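青い棚

倉庫の鍵は、祖父が使っていた机のいちばん上の引き出しに入っていた。ユラニは鍵を二本とも持って、裏の通路から中に入った。電気はまだ来ていた。

祖父の店は部品屋だった。新品は扱わない。壊れた機械から外した留め具や枠や蓋を洗って、棚に並べ、必要な人に売る。看板には「メンデス」と書いてあったが、メンデスという人が誰なのか、ユラニは一度も聞いたことがなかった。祖父が店を買ったとき、すでにその名前だったらしい。

月末までに倉庫を空けることになっていた。引き取り手のベルミロ・フォンセカは隣町の同業者で、棚ごと800で買うと電話で言った。安いと思ったが、ほかに声をかけてくる人はいなかった。

「中身はどうしますか」とユラニは聞いた。

「棚だけでいい。中身は見てから決める」

それで、ユラニは中身を見ることにした。帳面を一冊買い、奥の壁から始めた。

棚は青い鉄の組み立て式で、祖父が自分で塗ったものだった。子どものころ、塗りたての棚に手をついて叱られたことがある。指の跡は塗り直されて、もう残っていない。上の段には大きなもの、下の段には箱に入れた小さなもの。祖父の決まりはそれだけだった。

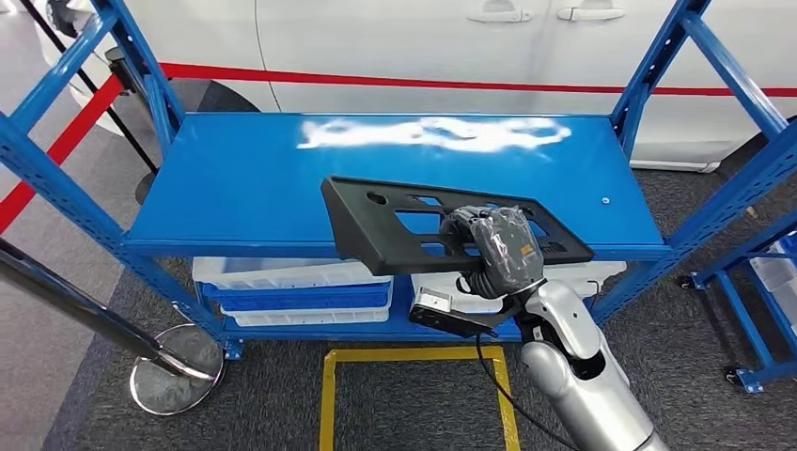

青い棚と黒い枠

黒い樹脂の枠が、どこの部品なのかわからなかった。四角い穴がいくつも抜いてあり、端のほうに丸い小さな穴がある。縁が少し高くなっている。ユラニは帳面に「黒い枠、用途不明」と書き、それから線を引いて消した。用途不明では値段がつかない。

昼すぎにクーラムが来た。祖父の店で長く働いて、膝を悪くして辞めた人だ。パンと水筒を持っていた。

「それはウヴァルドの乾燥機だ」と、枠を見るなり言った。「裏の蓋の内側につく」

「売れますか」

「乾燥機を持っている人がいれば売れる」

「いますか」

クーラムは少し考えた。「レオニルデさんがまだ使っているはずだ。坂の上の」

二人は箱に腰かけてパンを食べた。クーラムは下の段の箱を一つずつ引き出させ、膝の上で中を確かめた。ねじ、座金、ばね。名前のわかるものは彼が言い、ユラニが書いた。わからないものは黙って箱に戻した。夕方までに帳面は24ページ埋まった。

帰りがけに、ユラニは枠を新聞紙に包み、坂を上った。レオニルデ・キンテラは玄関先で包みを開き、裏返して、また表に戻した。

「これ、去年お祖父さんに頼んだのよ」と彼女は言った。「見つかったら取っておくって」

「いくらと言っていましたか」

「聞いてないわ。いくらなの」

ユラニは帳面を開いたが、値段の欄は空いていた。88と言うと、レオニルデは奥へ財布を取りに行った。廊下の先で乾燥機が回っていた。かたかたと、何かが当たる音がしている。

「うるさいでしょう」と奥から声がした。「ずっとこうなの」

ユラニは金を受け取り、領収書を書いた。店の名前のところで手が止まったが、いつもの通りにメンデスと書いた。

倉庫に戻ると、クーラムは手前の通路に移っていた。次の箱のふたがもう開いている。

「フォンセカには、いつまでに返事をするんだ」

「月末です」

「そうか」と彼は言って、箱から何かをつまみ上げ、明かりのほうへ向けた。「グロダッハのミシン。押さえの金具だ。二つある」

ユラニは帳面の新しいページを開き、その通りに書いた。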